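18 de octubre de 2019

¡Por fin las pinzas nuevas! Llevábamos desde marzo con las Dristorska, que aprietan bien pero resbalan en cuanto la pieza es redonda, y hoy he podido dedicar el día entero a las Zurkham, una en cada brazo. He dejado la mesa en blanco, con la tela detrás, y he empezado por lo que más me apetecía: verter de una botella a un vaso.

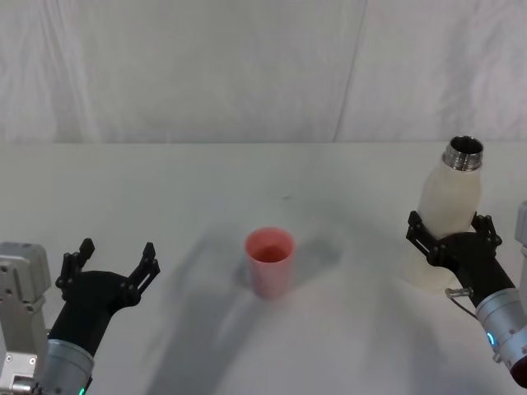

Tiempo de lectura: 2 minutos

El brazo derecho coge la botella por el medio y la sostiene en alto, un poco ladeada. Con las Dristorska ese agarre me costaba media mañana de ajustes, porque los dedos rectos buscaban siempre el mismo punto y la botella giraba sobre sí misma. Las Zurkham llevan dedos articulados que se van acomodando a la curva (¡qué gusto verlos cerrarse!) y con la fuerza a 85 en el controlador me ha bastado. A 200 también agarra, claro, pero el plástico se queja y a mí me da dentera.

El izquierdo lo tengo abierto y a la espera. Zoltán quería que sujetara el vaso desde el principio, y lo hará, pero prefiero mirar primero un brazo solo y no volverme loca con dos trayectorias a la vez.

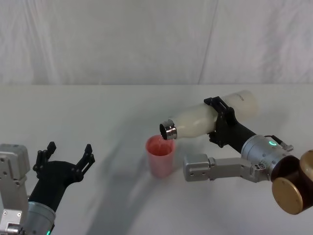
El vertido

Lo difícil es la muñeca. La boca de la botella tiene que quedar justo sobre el borde del vaso y seguir ahí mientras el cuerpo se tumba, o sea que el brazo entero se recoloca para que el cuello casi no se mueva. He guardado la trayectoria buena como 722, con una pausa al final del giro que quizá quite mañana. El controlador de Clusent la sigue con una suavidad que no esperaba; el viejo daba unos tironcitos en ese tramo que me tenían frita.

Me queda una duda con el cable de la muñeca derecha, que no sé si aguantará tantas vueltas. Mirar el recambio en el armario y preguntar a Irén por el conector acodado.
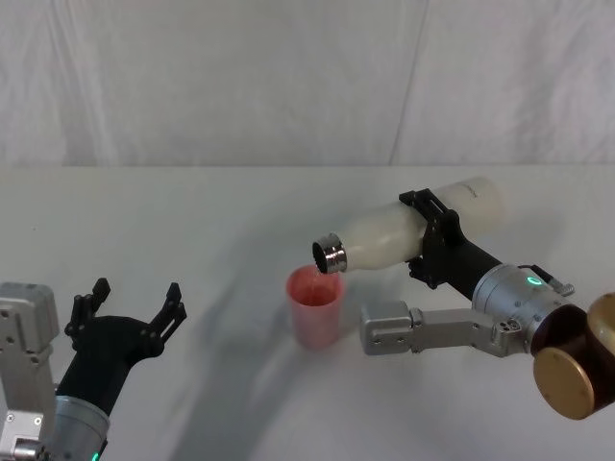
Tímea opina que estoy juzgando las pinzas con un objeto demasiado fácil, y que hasta que no pruebe con la botella casi vacía, que pesa menos y se escurre distinto, no debería decidir nada. Tiene razón y me fastidia un poco, je. Le he prometido repetirlo todo con menos líquido y con la fuerza más baja, y apuntar también cómo se comportan las Dristorska en las mismas condiciones.

Aun así, me voy a casa contentísima. Mañana, el brazo izquierdo y el vaso.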